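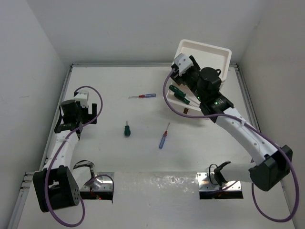
Is it worth paying for a proper screwdriver case, or is that just a way of selling people a box? I've got a mixed lot, blue handles and green handles, and they live in a white plastic box with a flip-back lid and nothing inside to hold anything. Two green ones are in the tray there, the stubby green one and both blues are out on the worktop, and that's how it tends to stay. A Weto case with moulded slots keeps being pushed at me as the answer. I don't believe it. I had a slotted case for drill bits once and within a month half the slots were empty and the bits were in a drawer. But my other half says the white box is a disgrace and I'd like a second opinion before Sunday, when we're meant to be sorting out the whole utility room.

For what it's worth I mostly do flat-pack, door handles and the odd plug. I'm not a tradesman and I don't want a wall of tools.

Posted by gatepost_488

Don't buy the case. Moulded slots only fit the tools they were moulded for, and yours are at least two different sets by the sound of it. The fat handles won't go in, the short one rattles about, and then the lid won't shut.

What you have is fine. Cut a bit of drawer liner to fit the bottom of the tray so they don't slide, and lay them head to tail, handle one end, shaft the other. Thick handles side by side take up far more room than they need to. Put the stubby in last, across the end. If it still won't close you've got too big a box of screwdrivers or too small a box, and a bigger plain one costs next to nothing at Amaral or any pound shop.

I'd also ask whether you use all of them. I did a clear-out in June and found I used the same two for everything. The rest went in a tin in the shed and I've been out to it once.

One thing I would do is mark the ends. Bit of masking tape on the handle, a cross or a line in biro. Handle colour is no help unless you know what the maker meant by it, and some makers don't seem to mean anything by it.

Posted by Kukatska

I have the Gerkomitz roll, the canvas one, and it's good. Holds more than you'd think and hangs on a nail. Not cheap though and you have to do the straps up every time, so maybe not if you can't be bothered to shut a lid, no offence.

Posted by dormer206

magnetic strip on the wall. done

Posted by tilly2000

Magnetic strips are all right until somebody shuts the door hard. Mine dropped a long flathead behind the washing machine and it's still there. Check what the wall is made of before you screw one up, too.

Posted by Kukatska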